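Care of Roller Blinds and Window Coverings
Household Guidance from the Ferisdale Home Services Office
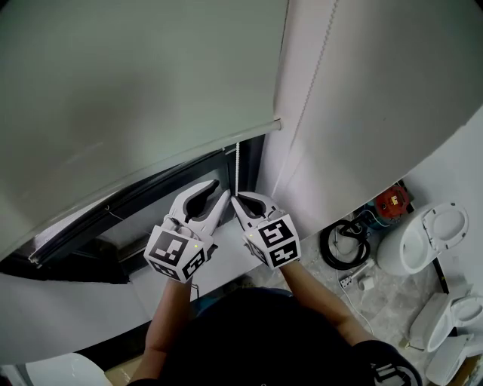
How often should a roller blind be cleaned?
A light dusting every two weeks is sufficient for most rooms. Kitchens and street-facing rooms require weekly attention, and a more thorough cleaning should be carried out twice a year.

Routine dusting
Lower the blind completely before starting. Work from the top of the fabric to the bottom with a dry microfiber cloth or a vacuum cleaner fitted with a soft brush, set to low suction. Residents should clean both sides. The side facing the glass collects more dust than is generally expected, particularly in homes near Skimurell Road, where construction traffic continues.

Leave the blind lowered for several minutes after dusting, then wipe the sill. Sills cleaned first will need to be cleaned again.

Spots and stains
Test any cleaning solution on the back of the fabric, close to the hem. If the color holds after the patch has dried, mix one teaspoon of mild dish soap into a quart of lukewarm water. Dampen a white cloth, wring it out well and press it against the mark. Rubbing spreads the stain and may leave a shiny patch on coated fabrics.

Grease in kitchens is best treated early. Sprinkle cornstarch on a flat, removed blind, leave it for an hour and brush it away before using soap. Bleach, ammonia and window sprays should not be used on blackout linings — the coating may crack or peel.

Drying
A damp blind must not be rolled up. Keep it fully lowered with the window open until both sides are dry to the touch. In December, when windows tend to stay closed, a small fan placed across the room will serve. Mildew usually appears first along the hem, inside the pocket that holds the bottom bar. Slide the bar out once a year and wipe it.

Blinds that roll unevenly
Lower the blind to its full length and look at the tube. If the fabric has drifted to the left, place a short strip of masking tape on the bare tube at the right-hand side, and the reverse if it has drifted to the right. Roll the blind up and down twice to check. Add a second strip only if needed. A blind that continues to drift may have brackets set at different heights, and these should be checked with a level.

Wide blinds call for particular care. Fabric more than 36 inches across is easier to remove and rehang with two people, one at each end of the tube.

Springs and chains
Spring-operated blinds that no longer rise should be taken down and rewound according to the maker's instructions. Do not open the spring housing. Chain-operated blinds seldom need more than a dry wipe of the chain. Oil attracts dust and will mark the fabric.

Chains and cords must be held taut against the wall with a fixed safety device, out of the reach of children. Cribs, beds and chairs should be kept away from any window with a corded covering.

Replacement parts
Brackets, end plugs and chain guides in the Abera and Gurnex sizes are kept at the Ferisdale service counter, Room 604. Please bring the old part, or the width of the tube measured across its open end. Tenants in managed buildings should obtain approval before drilling into window frames — adhesive brackets are accepted for lightweight blinds only.

Page last reviewed 29 July 2018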